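# The Rule About Loose Cables

I spent two days at Gorketen's workshop in Ullville reading a safety binder, and I had a better time than I expected!

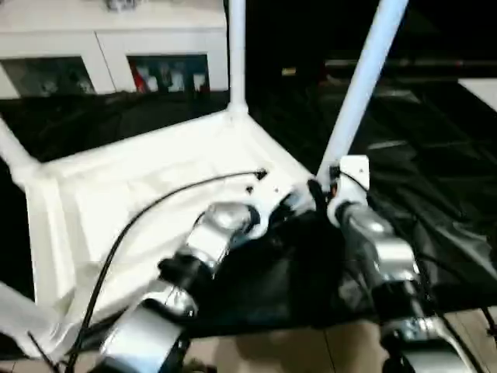
The binder runs to 285 pages, and the crew will cheerfully admit that most people only know the first 11. Those are the house rules, the stuff you have to sign before you touch an arm. Power off before you reach in. Hair tied back, sleeves rolled. Check every cable by hand at the start of a shift (yes, by hand, even if it looked fine last night).

I asked why cables get a whole page to themselves. A cable that snags can yank a connector, they told me, and then you've got an arm doing something you didn't ask for. Fair enough!

My favorite page came over from Hegarty, the shop next door, and it's about speed. New programs run slow for the first 100 cycles, with one person standing at the stop button and doing nothing else. No phone, no coffee. I tried it for almost an hour and my feet hurt.

Cisorton, who buys most of the finished work, wants the whole binder rewritten by March. The crew is grumbling about that, mostly because the new version has to include a form for changing the form. I signed one of those too, on my way out.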